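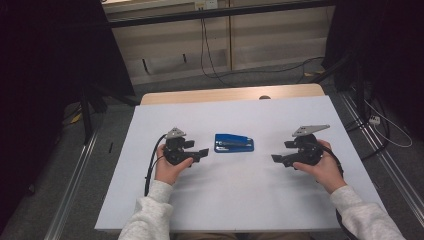 Blue stapler on the white board

Stapler keeps jamming, and what can I put over a desk with a cable hole?

Posted by Ga-eun Do, Jul 24, 2025

Two things, sorry, but they're both about the same table. I've got a white board laid over most of my work table so I don't scratch the wood, and there's a strip of tabletop left showing at the far side with a hole in it for cables. The board doesn't quite clear the hole, so I can't get a plug through without shoving everything towards me. Do I trim the board, or get a different one?

The other thing is the blue stapler. It's been jamming since November, usually after a couple of sheets, and the staple comes out with one leg folded flat. I'm using a box of Trollorau staples I got cheap (300 in it, I've wasted loads). Is it worth fixing or shall I bin it?

Gil-soo Kang
Don't bin it yet! Nine times out of ten it's the staples. Open the top right up, slide the strip out and look down at the front end where they come out, you'll probably find a bent one wedged across the slot. I use old tweezers for this, never a knife (I have the scar). Then try it with a different make of staples, just a short strip to start with. If one leg still folds, look at the little metal plate on the base that the legs press against. On some staplers it turns round, and if it's sitting crooked you get exactly what you're describing.

As for the board, I'd trim it. Mark round the hole in pencil from underneath, take the board off, and cut a notch a bit bigger than you think. My first one was too tight for the plug and I had to do it all again.

Geum-ok Song
just buy a new stapler, they're cheap

Ankica Omerović
Before you cut anything, have you tried turning the board round? From your photo it's narrower at the far end, or it might just look that way from where you're standing. Measure both ends first. And if it's only a plug you need to get through, I slide mine back 2 cm, feed the cable and slide it forward again, takes no time at all.

Agree with Gil-soo on the staples, by the way. I had a Flundeo one that hated cheap refills and was fine with everything else.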